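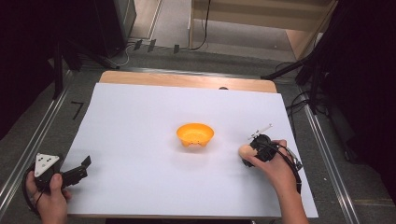 The Sturnonach Decision

The Basport Boxing Board met at 11 to consider the matter of the vacant title. The champion, known in all papers as the Holder, had not defended it since September. The challenger from Chisholm had written twice, and had received two acknowledgements and no date. 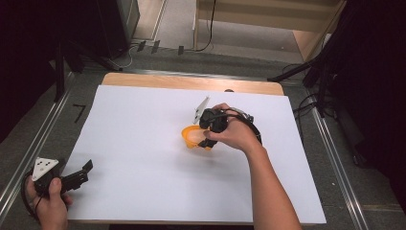

An orange cup held above a white sheet.

The Secretary read the rule aloud. A Holder who declined three contests would forfeit the belt. The Holder, asked whether he had declined, replied that he had merely been slow to answer – his mother had been ill in Sturnonach, and he had trained there alone, in a hall with no ring. 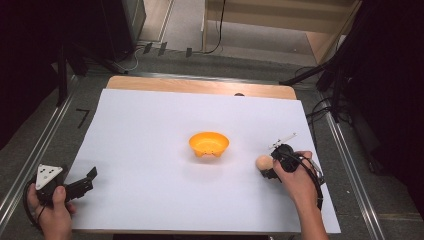 The Board withdrew for around 30 minutes. On its return the Chairman announced that the contest would take place at the Skirora Hall, over the full distance, and that neither party might appeal. The challenger bowed. The Holder asked if he might keep the belt until then, and was told that he might. He carried it out under his coat.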